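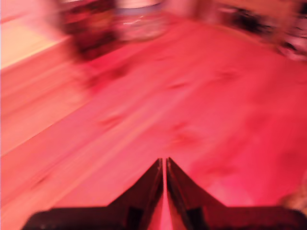
Lighting conditions and the duty to report them

Last updated May 1, 2024

Search this site Enter keywords

Standards for robots that handle household objects have, until recently, said a good deal about force and very little about light. The draft code of practice now before the members of the Vindstead forum follows the same habit. It gives eight pages to gripping pressure and stopping distance, and a single sentence to illumination, which is to be "adequate for the task". It is the view of this office that the sentence should be replaced before the code is adopted.

The word "adequate" has a settled meaning where people are concerned. An inspector can walk into a workroom and judge whether a person could read a label or find the edge of a bench. A robot that works from camera images is in a different position. It may have been prepared entirely on images taken under white light, and a room that any visitor would call well lit may still be strange to it if the light is coloured, or if it comes from one side only. The visitor sees a table and a cup. What the machine makes of them depends on what it has met before.

Coloured light is no longer rare in the home. Lamps that can be set to any shade are sold in ordinary shops, and many households leave them on all evening. A machine intended for those households should be tested there, or in conditions close enough to make no difference. The trials run at Lelluvach in February were a welcome step, and their organisers deserve credit for publishing every attempt, 1,251 in all, including the 1,029 made under coloured lamps. Few other bodies have been so open with their records.

Publication alone does not settle the matter, however. The Lelluvach tables give the colour of the lamp and the result of each attempt, but do not say where the lamp stood or what the robot's own camera recorded. A reader cannot tell whether a failure came from the colour or from the movement of the arm. Both may take away detail, and the remedies are quite separate. A blurred image calls for a slower approach or a shorter exposure. A change of colour calls for wider preparation, or for a machine that can recognise that it is outside its experience and stop.

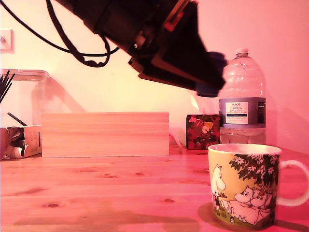

The draft code is also too narrow in its choice of test objects. Section 16 permits a supplier to use a set of plain blocks and cylinders, all of one colour, and to claim conformity for "common domestic items" on the strength of them. A plain wooden block is a fair place to begin, but a mug with a Moomin picture around its side, a clear water bottle only partly full and a small box with a leafy or floral pattern each put a different question to the machine, and under pinkish-red light the questions change again. Such articles cost little and are easily found. No supplier could fairly complain of being asked to include them.

It has been put to us, chiefly by the smaller firms, that a longer list of conditions would favour those with large laboratories. The concern is a serious one. Chou, a supplier with a single test bench, has estimated that full testing under every lamp setting would take most of a year. We do not ask for that. We ask that each supplier declare the lighting under which its tests were made, in a form that others can repeat, and that no claim be made for conditions which were not tried. A firm that has tested only in white light should be free to sell its product with a plain statement to that effect.

The Zokomcombe guidance on sorting equipment offers a useful model. It requires a short lighting record with every test report: the kind of lamp, its position, its colour setting, and whether daylight was shut out. Two sample images from the working camera are attached -- one with the arm at rest and one with it in motion. The whole record fits on one side of paper. Suppliers objected when it was introduced, and now complete it as a matter of course.

We would add one requirement of our own. Where a robot is to work near people, the report should state what the machine does when it cannot make out the object before it. Some machines carry on with their best guess. Others hold position and ask for help. Either may be defended in a given setting, but the householder is entitled to know which has been bought, and at present the draft code leaves this to the supplier's discretion.

Comments on the draft remain open to all members. This office will submit the text of a new lighting clause together with a revised list of test objects for Section 16, and asks that the two be considered at the same sitting.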